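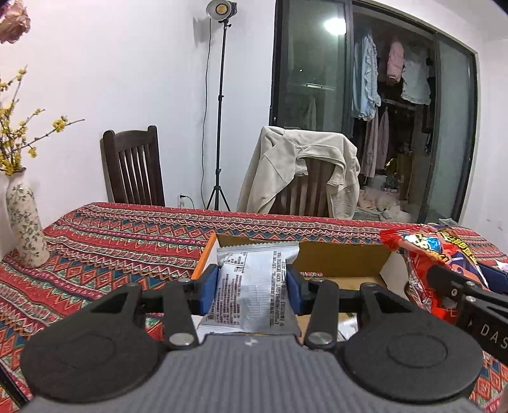 Last changed 8/6/26

Visits > Site reports > Jilley

Kerttu Heinonen and I spent a day at Jilley to see how they apply their handling rules for hand-held grippers. We had read the rules in January and wanted to see them at a table.

The packing task uses two grippers, one per hand, snack packets and an open cardboard box. The rule for thin packaging is to close the finger pads until the packet holds and then stop. Wrinkling at the pads is allowed. A torn seal means the packet is taken out of use and the take is marked. Ville Hämäläinen, who wrote most of the rules, wants both grippers kept over the table or the box at all times.

Rooms are left furnished. Chairs, flowers and a patterned cloth may stay, but lamp cables must run along the stand and down to the outlet, clear of the operator's feet. We thought this was the most useful rule for our own site.

Each operator works 59 minutes and then changes over. Of 1,249 takes checked last quarter, some 1,000 passed on first review. Irja Nieminen showed us the review sheet, which has six lines. Line four, on labels, is being rewritten. It asks whether print on the packet is readable but does not say from which side.

We asked for a copy of the sheet. Khoa Văn will send it with the pad replacement schedule.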